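Clasificar frutas de juguete por colores: cómo preparar la actividad en casa

Publicado el 12 de mayo de 2020 por Trudy Gilchrist

Esta actividad sirve para niños a partir de dos años y medio. Se monta en cinco minutos con cosas que suelen estar ya en la caja de la cocinita.

Material

Tres platos de plástico de colores distintos
Una bandeja con los bordes redondeados
Cuatro o cinco frutas de juguete, de una pieza o en porciones
Una mesa despejada, a la altura del niño

Preparación

Coloca los platos en fila al fondo de la mesa, con un palmo de separación. Yo uso uno amarillo, uno rosa y uno verde claro. La bandeja va delante, cerca del borde, y encima se ponen las frutas que quedan por repartir. Si la mesa tiene una junta entre dos tableros, procura que ningún plato quede encima, porque baila.
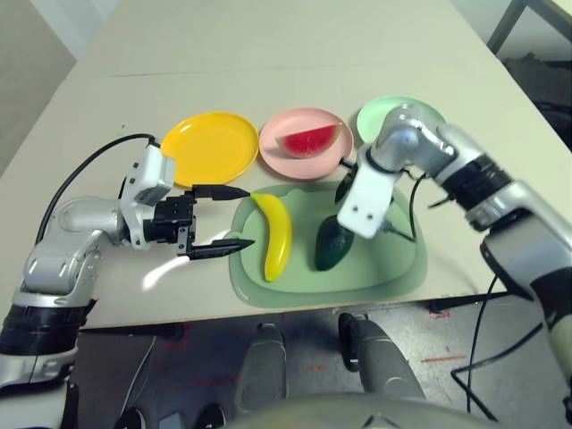
Para la primera ronda basta con tres frutas. El plátano va al plato amarillo, el aguacate al verde y la sandía al rosa, que es lo más parecido al rojo que tenemos. Coloca tú la sandía como muestra y di el nombre del color al dejarla. Después acerca la bandeja y espera.

Si el niño pone el aguacate en el plato rosa, no lo corrijas enseguida. Pregúntale de qué color es la fruta y de qué color es el plato. Muchas veces la cambia él solo.

Variantes

Cuando la clasificación por colores ya sale bien, cambia la regla: frutas enteras en un plato y porciones en otro. También puedes pedirlas por el nombre, como en un restaurante. Con Timo, mi sobrino, hacemos además el camino contrario, de los platos a la bandeja, y así recoge sin protestar.

Limpieza

Agua templada y jabón suave. Seca bien las piezas antes de guardarlas. Las nuestras van en una caja con tapa, y los platos, apilados al lado.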